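Le blocage de bordure (wiki Skollareo, rubrique Pannes et incidents)

Le blocage de bordure, c'est le nom qu'on donne chez nous à une panne de robot à deux bras : une pince vient au contact du chant d'un meuble, le contrôleur croit que la voie est libre, et il continue de pousser. J'ai ouvert cette fiche parce que je l'ai rencontré plus souvent que je ne voudrais, et que la vieille page sur Brirkia, notre planificateur de trajectoires, n'en disait presque rien !

Tout ce que je raconte ici concerne Nengate, notre environnement simulé : une pièce mansardée, du parquet, des bureaux, des caissons à tiroirs. Aucun matériel n'a été abîmé, donc, mais la même version du logiciel devait partir sur les vrais bras en octobre et on a tous eu un peu chaud.

Le cas classique se produit devant les tiroirs. Le bras droit s'avance au ras du plateau, le gauche attend plus bas, et l'espace entre le siège et le caisson ne pardonne pas grand-chose – un accoudoir mal placé et tout est à refaire.

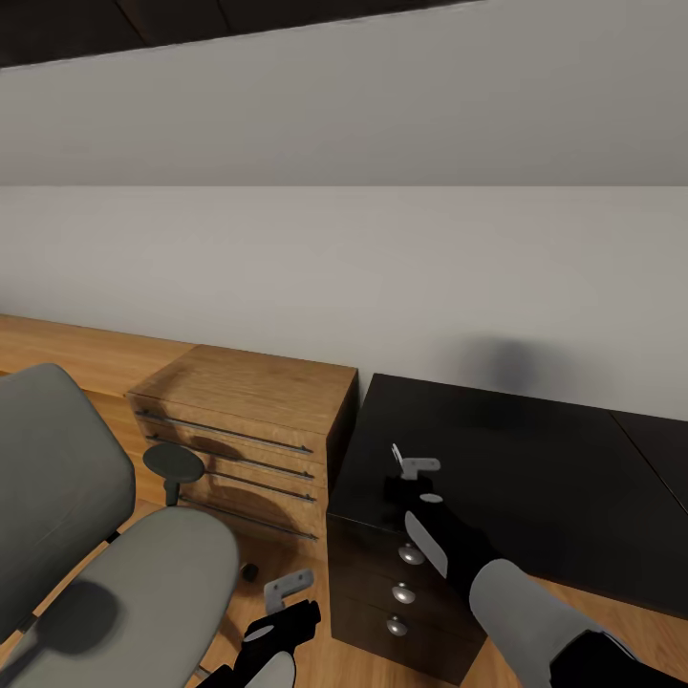
Origine de la panne

Pendant longtemps j'ai accusé les frottements (à tort, je le reconnais volontiers). C'est Angharad Edwards qui a remonté le fil jusqu'au modèle de collision : dans la version 13 de Brirkia, la hauteur des plateaux était lue une seule fois, au chargement de la pièce. Or un bureau réglable, ça se règle ! Dès qu'un script le montait, le planificateur gardait l'ancienne hauteur et faisait passer la pince là où il y avait maintenant du bois ou du métal.

Le limiteur d'effort aurait dû rattraper le coup. Il était réglé sur 17 newtons au poignet, sauf que le seuil ne s'appliquait qu'à la fermeture des doigts, pas à la poussée du bras. Sur la série de 14 essais du vendredi, huit se sont terminés en blocage franc, et j'ai passé la soirée à relire des journaux d'effort avec un thé froid.

Le poste assis-debout

C'est le poste le plus sensible de Nengate. Le clavier est long, un câble fait une boucle sur le plateau, et la pince droite doit descendre tout près du bord avant. Pour nous, c'est devenu l'essai de référence : si ça passe là, je suis plutôt tranquille pour le reste.
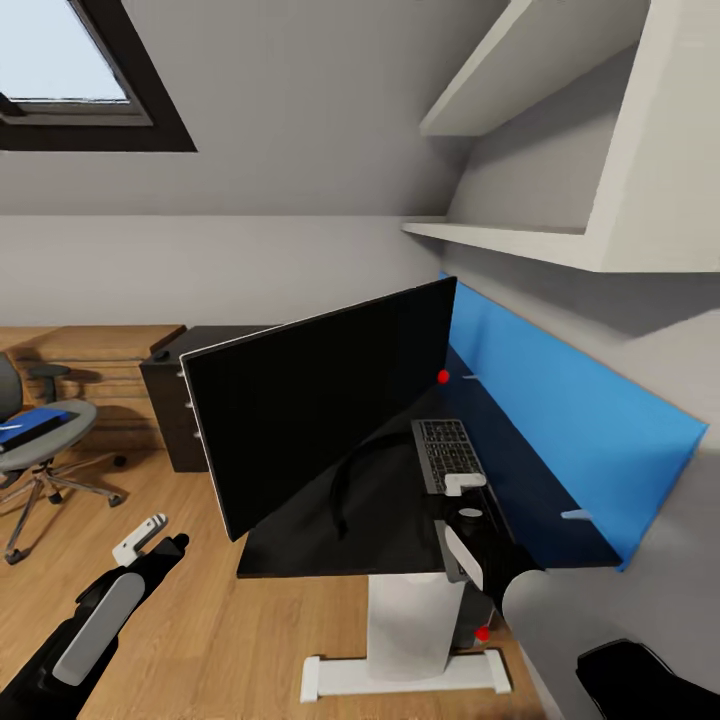 Bras droit à l'approche du bord avant du bureau, environnement Nengate.

Correctif et précautions

La version 14 relit la hauteur des meubles avant chaque mouvement et coupe la poussée dès que le seuil est franchi, quel que soit l'axe. J'aurais aimé une vraie marge de sécurité autour des chants en plus, mais elle rendait les tiroirs inaccessibles... on en reparlera.

En attendant, si vous reprenez d'anciens scripts Kpodo, relancez le chargement complet de la pièce après tout changement de hauteur. Et ne désactivez pas l'arrêt sur effort pour gagner du temps, même en simulation – je l'ai fait une fois, et j'ai dû jeter toute une campagne de mesures.

Voir aussi : Limiteur d'effort ; Modèle de collision ; Scripts Kpodo.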